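Projektbericht: Sortierung gemischter Kleinteile in Blechwannen
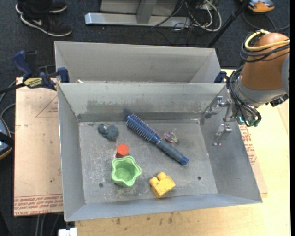 Zuletzt geändert: Samstag, 14:40 Uhr

Kategorie: Studienprojekte / Lagertechnik

Untersucht wurde, wie sich Form und Lage kleiner Haushalts- und Spielwaren auf die Entnahme aus einer offenen Blechwanne auswirken. Der Teilesatz Plivham umfasst 62 Objekte, protokolliert wurden 800 Entnahmen.

Die Rundbürste liegt diagonal und belegt die Mitte des Bodens. Der hellgrüne Becher und der rote Zylinder stehen fast auf Stoß, was den Zugriff von der Seite einschränkt. Der gelbe Baustein liegt schräg nahe der Vorderwand.

Kratzer und Schlieren am Wannenboden wurden nicht entfernt. Die Bodenlöcher gingen nicht in die Auswertung ein. Nach je 40 Entnahmen wurde die Wanne neu befüllt.

Offen: Vergleich mit Wanne Typ Brirness, Variante 2.

Diese Website verwendet Cookies. Einstellungen | Akzeptieren
2 Kommentare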